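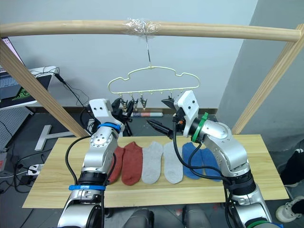

Plernen クリップハンガー(雲型) 使用レビュー

靴下や小物を干すための、金属クリップ付きの小型ハンガーである。上辺が波打った雲のような輪郭で、下辺はまっすぐ。下辺に並んだ吊り部へクリップを掛けて使う。色は淡い黄色で、写真では光の当たり方によってクリーム色にも見える。販売ページでは雲型と書かれているが、家では車型と呼ばれている。どちらに見えるかは機能に関係しない。

購入先はProlldaleの通販。比較対象として、以前から使っているPlindleyの角型ハンガーを適宜引き合いに出す。

測定値

本体の下辺長さ 349mm
クリップ単体の全長 47mm
本体の質量(クリップなし) 69g
着脱の試験回数 クリップ1個につき64回

長さは鋼尺、質量は0.1g表示の台所用はかりで測り、小数点以下を丸めた。販売ページに質量の記載はない。下辺長さの表記は350mmで、実測との差は1mm。この種の製品としては正確な部類に入る。

設置条件

室内の木製の横木に吊っている。横木は断面に丸みがあり、そのままではフックが少しの力で左右に滑る。そこで掛ける位置に透明なラップを巻きつけ、その部分からフックを下げた。見た目はよくないが、巻いた部分が土台になり、片側に重さが寄ったときの横滑りは目立って減った。ラップを巻かずに試したときは、靴下を1足外すたびにフックが動いた。ハンガー側にすべり止めは付属しない。

フックは細い。塗装された物干し竿なら支障はないが、径の太い竿では掛かりが浅くなる。手元の太い竿では、フックの先端が竿の中心高さまで届かなかった。この状態で屋外に出すのは勧めない。Plindleyの角型はフックの開口が広く、同じ竿に問題なく掛かる。竿の径が決まっている家では、購入前にここを確認したほうがよい。

クリップの構造

クリップは銀色の金属製で、ばねで閉じる。挟む側の先に樹脂の当てが付いており、金属の縁が布に直接当たりにくい。ばねは中程度の強さで、厚手の靴下の履き口を二枚重ねで挟んでも抜けない。薄手のストッキングでは跡が残った。跡は翌朝にはほぼ消えていたが、肌着のレース部分には使っていない。

つまみ部の幅は狭い。親指と人差し指の腹で押すと力が逃げるため、指の第一関節に近いところで押すほうが楽である。握力の弱い人には樹脂製の大型クリップが向く。同じものを使っているLụa Đinhさんは、先に布をテーブルに平らに置き、履き口をそろえてからクリップを開くという。片手で布を持ち上げたまま挟むより位置が決まりやすく、この手順はそのまま採用した。

開いたときの口の広さは、タオル地の子ども用靴下、冬用の登山靴下のいずれにも足りた。登山靴下は折り返した履き口ごと挟むと当てが全面で接触せず、引くと斜めに抜ける。折り返しを伸ばして一重にすれば抜けない。
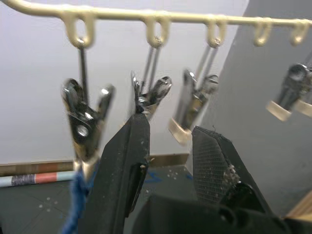

吊り部とクリップの接続は、この製品で評価が分かれる箇所だと思う。クリップは細いワイヤーを介して下がるので、布の重さに応じて向きが変わる。左端のクリップのように口が上に開いた形で下がるものもあれば、傾いて止まるものもあり、そろえて撮ろうとしてもなかなかそろわない。吊り部は楕円形の環で、右側には何も掛かっていないものが残っている。クリップの間隔はここで調整する。幅のある布を挟むときは環をひとつ空け、履き口の細い靴下だけなら詰めて掛ける。Plindleyの角型はクリップの位置が固定で、こうした変更はできない。

掛け替えの手間

クリップの掛け替えに工具は要らない。ワイヤーの端を環に通すだけだが、新品のうちは通りが硬く、爪の先で押し込む必要がある。64回の着脱を終えた時点で通りは滑らかになり、環の変形や割れは認めなかった。逆に、緩くなりすぎて自然に外れる現象も出ていない。試験は乾いた室内で行い、屋外の日光や低温にさらした状態では評価していない。

難点はワイヤー同士の絡みである。クリップを隣り合わせに掛けたままハンガーを寝かせると、ワイヤーが交差する。吊り直したときに片方が持ち上がり、布が隣に接触する。保管時も吊っておくのが確実で、引き出しにしまう場合はクリップをすべて同じ向きに倒しておけば絡みは減る。完全にはなくならない。

荷重の偏り

質量69gの本体は軽く、荷重の偏りがそのまま傾きに出る。左半分だけに靴下を掛けると下辺は目で見て分かる程度に傾き、濡れた綿の靴下ではさらに傾く。左右の端から交互に掛けていけば問題はない。冒頭の写真のようにクリップが左に三つ、右に一つという配置では、右の一つに重いものを割り当てるとつり合いが取りやすい。厚手の靴下を右、薄手を左三つに分けたところ、傾きはほとんど気にならなくなった。

外すときも同様で、片側から順に取っていくと途中で大きく傾く。急いでいる朝は片側から取ってしまいがちだが、残った布が滑って中央に寄るようなことはない。環の間に仕切りがあるのと同じ働きをするため、クリップの位置自体は保たれる。この点は、竿にクリップを直接通す形式の製品より優れている。

乾き方

8月に室内で、扇風機の弱風を下から当てて比較した。同じ綿混の靴下を1足ずつ、本製品とPlindleyの角型に掛けた。夜9時に干し、翌朝6時に触って確認したところ、どちらも胴の部分は乾き、本製品のつま先側にわずかに湿りが残った。ただし角型では履き口を広げて二か所で挟んでおり、挟み方の差が出たと考えられる。本製品でも二つのクリップで履き口を広げると、つま先の湿りはなくなった。そのぶん干せる数は減る。

一度に大量に干す用途には合わない。家族全員分の靴下を洗う日は角型を使い、本製品は手洗いした数点や、翌日に必要なものを分けて干すときに使っている。役割を分ければ不満は少ない。

清掃と劣化

本体は湿らせた布で拭けば足りる。波形の上辺は凹みに埃がたまりやすく、平らな部分より拭く回数が増える。クリップは軸の周囲に糸くずが入り、放置するとばねの戻りが鈍くなった。歯間ブラシで取り除くと元に戻る。当ての樹脂に色移りは見られないが、濃紺の靴下を濡れたまま一晩挟んだ後は、念のため当てを拭いている。

金属部に錆は出ていない。ただし使用は室内が中心で、浴室には置いていない。浴室乾燥で常用しているFelicidad Policarpioさんの個体では、ワイヤーの曲げ部に点状の変色が出たとのこと。現物は見ていないので程度は評価できない。湿気の多い場所に吊りっぱなしにする予定なら、ワイヤーの状態を定期的に見ておくべきだろう。

付属品と交換部品

取扱説明は台紙の裏に印刷されたもののみ。クリップの掛け方が図で一つ示されているだけで、耐荷重の記載がない。問い合わせたところ、販売店からは衣類の小物用という回答があり、数値は得られなかった。ジーンズや厚手のパーカーを吊るものではない。試しに濡れたフェイスタオルを二つのクリップで挟んだ際、本体の破損はなかったものの下辺が目視で下がったため、すぐに外した。

交換用クリップは同じPlernenの名で別売されている。同じ店で扱うJavierのクリップも試したが、ワイヤーの端が太く、環に通らなかった。無理に押し込むと環を傷めるおそれがある。互換品を探す場合は全長47mmという数字より、ワイヤー端の太さを確かめたい。

評価

クリップの保持力 良
位置の調整 良
絡みにくさ やや不良
太い竿への対応 不良
清掃性 普通
説明書 不良

少量の靴下や小物を室内で干すなら、クリップの位置を変えられる点に使う価値がある。竿が太い家庭と、洗濯のたびにハンガーを寝かせて収納する家庭には勧めにくい。フックの開口が広がり、すべり止めが付けば、ラップを巻く必要もなくなる。次に買い足すとすれば同じ本体をもう一つで、予備のクリップは手持ちのばねが弱ってから注文する。

追記

掛ける位置のラップは、使ううちに端がめくれてくる。巻き終わりを下側に回しておくと、フックを掛け直すときに引っかからない。布テープも試したが、横木に糊が残ったのでラップに戻した。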